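Section 8. Table Linens and Chopstick Storage

This section applies to the kitchen table in Drunska House guest units. Complete the steps in order before each new stay. Allow 32 minutes for the kitchen as a whole.

8.1 Laying the cloth

1. Clear the table and wipe the surface with a damp towel. Let it dry fully.
2. Unfold the Riis tablecloth with the printed side up. Match the drop on both long sides.
3. Smooth the cloth from the center outward. Light creases are acceptable; stains are not.

Caution: Do not iron the cloth on the table. Heat may mark the finish underneath.

8.2 Filling the holder

4. Stand the holder upright on its feet, with the slatted side toward the room.
5. Place light wooden chopsticks in one compartment and dark or metal chopsticks in the other. Keep the two kinds apart.
6. Lower each bundle until the ends rest on the bottom. The bundles may lean outward.

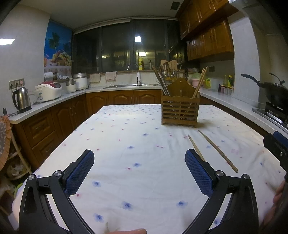
Figure 2. Slatted holder with sorted chopsticks; two wooden chopsticks on the cloth.

7. Check any chopsticks left on the table before returning them to the holder. Run a dry cloth along the full length — carved handles need extra attention.
8. Set aside chopsticks that are split, rough, or bent, and enter them on the Arix supply sheet.

Note: Wooden chopsticks must be completely dry before storage. Do not soak them or put them in the dishwasher.

8.3 Care of the holder

Brush between the slats once a month. Apply Sutovlow wood oil sparingly and allow it to absorb overnight — do not refill the holder while the surface is tacky.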